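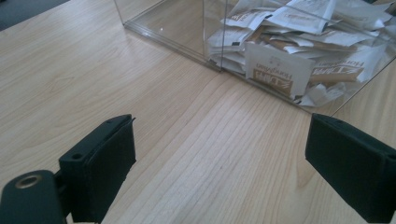 Staff meeting, Vasitstead site
June 30, 2018
Minutes (my turn again, so forgive the rambling)

Present: both packing shifts, two from the office, the site manager. Apologies from the Sevstead drivers, who were out on deliveries.

1. Last minutes
Agreed, apart from the bit where I wrote that the kettle was being replaced in January. It was meant to be replaced in January. Still waiting!

2. Sachet picking
This was most of the meeting, so I'll try to get it all down. The manager went over the plan again: the Galtovard line takes over the small sachets for the hotel trays, and the rest of the packing stays by hand. We send out some 3000 trays a week at the moment and the Nuttall contract will push that up after the summer, which the manager said is the whole point of doing it now.

Day shift asked straight out if anyone is losing their job. The answer was no, and I was asked to minute that, so here it is: no. Three people will move off sachets and on to checking and loading. They keep the same hours and the same rate. Night shift wanted that in a letter and the manager said fine, it'll be with everyone before the next pay day.

We then had a good long natter about what the arm can and can't pick up. It did 1246 picks in the last trial week. It's all right with a sachet lying flat on top of the heap, but it gets in a muddle when they're folded over or standing up against the side of the box, and then somebody has to stop what they're doing and give the box a shake. Those of us who've been shaking boxes would like it known that this is a job too, and it ought to be on the rota instead of falling to whoever is nearest. (Lots of nodding.) The manager agreed to put it on the rota.

I said I don't miss the sore thumbs one bit, but I do miss the chat. Sachets was the table where you could sit and talk, and checking is done standing up, facing the wall. Two others felt the same. The office will look at turning the checking benches round so we face each other, and at getting stools.

Someone asked who gets trained to clear a jam. At present it's only the day shift lead, so if it stops at two in the morning it stays stopped. Night shift want at least two of their own trained, on paid time. Agreed in principle, dates to come.

3. Targets
The tray target stays as it is until the trial is finished. Day shift asked that stoppages on the line aren't counted against the packers. The manager wants to talk to Sevstead before saying yes, so this one is left open and I've put it down for next time.

4. Any other business
Lockers: the new keys are in the office, sign for yours.
Car park: please leave the end bay clear for the lorry.
Kettle: see above.

Actions
Manager: letter on hours and pay, box duty on the rota, speak to Sevstead about targets.
Office: benches and stools, training dates for nights.
Me: type this up and pin a copy by the clocking-in machine.

Next meeting to be fixed once the night shift rota is out.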